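December 16, 2024
Notebook, water spots and the Emano conditioner

Went back through the numbers before Amparo's call with the supplier and I like them less than I did in April. Writing down why while I still have the sheets open.

The claim, from the Emano leaflet: clamp the unit on the cold feed, change nothing else, and the scale "stays in suspension" so that glass dries clear. No salt, no cartridge. The leaflet quotes a trial at Skorkholm, but I have asked twice for the trial write-up and got the leaflet again, once in color.

What we have of our own: 2516 rinse-and-dry cycles logged on the Barrios line. Sounds like a lot. Only 237 were done with the unit off, and those were all bunched at the start, when the building was still on the old water supply. So the on/off comparison is also an old-water/new-water comparison, and I don't see any way to pull those apart afterward. Gonzalo Montoya says the supply change was minor. Maybe. He doesn't have a hardness reading from before it, and neither do I.

Second problem is the scoring. Spots get graded by eye, 0 to 4, by whoever is at the bench, and whoever is at the bench can see the little green light on the unit. Amparo regraded 96 glasses without knowing which were which and her scores for the two groups came out close enough that I wouldn't bet lunch on the difference. She also graded nearly everything a notch harsher than the log. I trust hers more.

Third, wiping. Half the log doesn't say whether the glass was air dried or wiped. A wiped glass tells you about the towel. We knew this and still left the column optional. 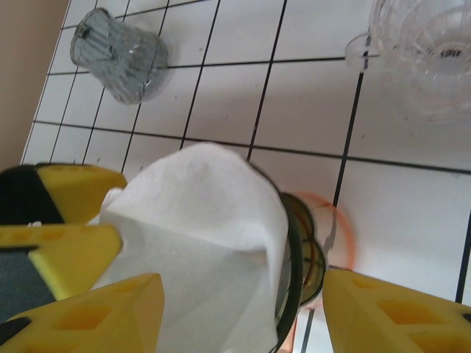
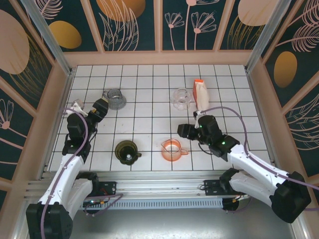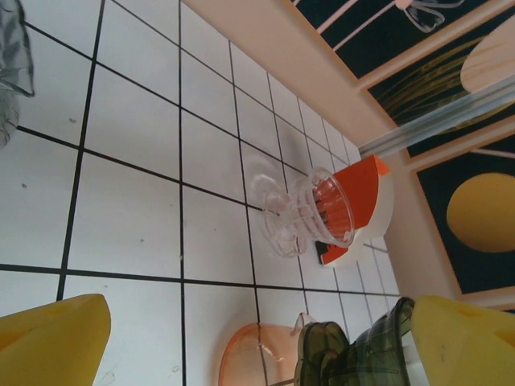
Paper towel, glassware, tile and grout.

Things that would change my mind: the same water through two taps, one with the unit and one with a dead unit that looks the same, light taped over on both. Air dry only. Grader in the other room. It's a couple of weeks of dull work and I would rather do that than argue over the old log again.

Also want a plain control with Driris rinse aid, because if a capful of that beats the unit, the question of whether the unit does anything gets a lot less interesting. Dose it by syringe. The cap markings are useless.

Hardness: strips say "hard" and stop there. Need the drop kit. The one in the cupboard has an indicator that went brown, do not use it. Take a reading at the tap every morning and write it down even when it looks the same as yesterday.

The kettle. Gonzalo keeps bringing up the kettle, which has looked cleaner since the unit went in. It was descaled with vinegar in between, by me. Not evidence.

161 rows in the log have a score and no time. Leaving them out of everything from here on. Tried it both ways and the averages hardly move, but I'm not going to defend rows I can't place.

For Amparo, to ask on the call: what frequency the thing runs at, what they measured at Skorkholm and who did the measuring, and whether the refund period can be extended while we rerun. Get the last one in writing.

Dead unit: check whether they'll sell us an empty housing. Otherwise snip the coil lead on the spare.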